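Two gongs for Grutden!
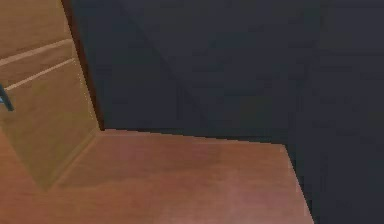
Light wood cabinet, August.

Well, we only went and did it! Grutden picked up two prizes at the Jakport Music Awards, best live band and best newcomer, and I'm still grinning as I type this. Zineb Zaki went up to collect the first one and forgot every word of her thank-you speech, so she sang a bit of Arketti instead (the slow one, second on the album). The room loved it.

There were 13 acts up for the live prize and I'd have put my money on Ahonen, who played a cracking set just before the break and were lovely about losing.

If you missed the show, the radio repeat goes out at 2 in the afternoon and again late at night for those of you who don't sleep. Tickets for the autumn dates are going quickly, so do get in early. Members get first pick as usual, just have your number handy when you ring.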